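**OSTANCE, 2023-12-24.** Hollis Press is delighted to announce the release of *Stireo*, a new book about the dreams people have in the last nights before a great change in their lives, and about the comfort so many of them say they carried away.

The book grew slowly, over 12 years of letters, kitchen-table talks and long phone calls, and it gathers more than 1000 accounts from readers who were kind enough to write in. Some dreamed of a grandparent standing in a doorway, some of a river they had never visited, and quite a few simply of a voice calling them by a childhood name (those are our favorites!).

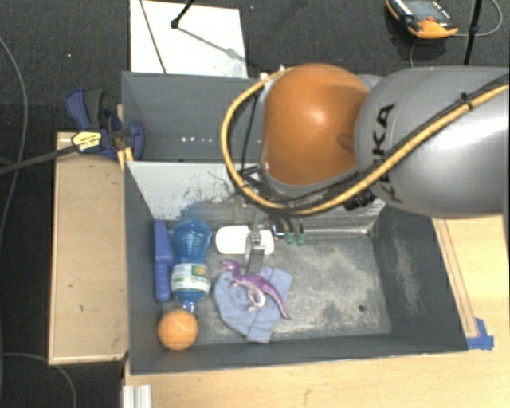
*A KUKA robot arm over a gray bin.*

Readers will find four long chapters, each with room in the margins for their own notes, along with a gentle introduction to what sleep researchers and people of faith have made of such dreams over the years.

*Stireo* is available now from Hollis Press and at the Dlamini Bookshop in Ostance, where a reading circle will meet for five evenings over the winter. Everyone is welcome, and there will be tea.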